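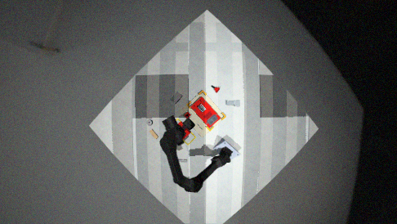 Informe de proyecto: prueba de Toprak, app de repaso de vocabulario

Lina Mansour y Lina Chamoun
Noviembre de 2021

1. Qué queríamos ver

Si una app gratis de tarjetas sirve para repasar inglés en 2º de ESO, o si acaban todos dándole al botón sin leer. En el instituto Larnelton ya se usaba Fomudau, pero pide cuenta de correo y varios padres no querían.

2. Cómo lo hicimos

3 grupos, 80 alumnos en total. Cinco semanas, desde septiembre. Diez minutos al principio de clase, tablets del carrito. Un grupo con Toprak, otro con fichas en papel, otro con las dos cosas. Mismo vocabulario para todos (comida, casa, verbos irregulares). Test al empezar y test al acabar.

3. Resultados

Tarjetas contestadas en la app: 2,245. Muchas son repetidas, la app no las separa al exportar. El grupo mixto subió más que los otros dos, el de papel y el de Toprak casi igual. Con los irregulares no mejoró casi nadie.

Lo que gustó: el modo por parejas, los audios. Lo que no: anuncios entre lección y lección, y que si se cae el wifi se pierde la sesion entera. Nos pasó dos veces con el grupo de la app, asi que sus datos de la segunda semana están incompletos.

4. Problemas

El test final era un poco más fácil que el primero, lo vimos tarde. Tampoco preguntamos quién la usaba en casa.

5. Pendiente

Repetirlo en el centro de Clokotdale con el mismo test las dos veces. Falta pasar a limpio la encuesta de profesores, va en el anexo.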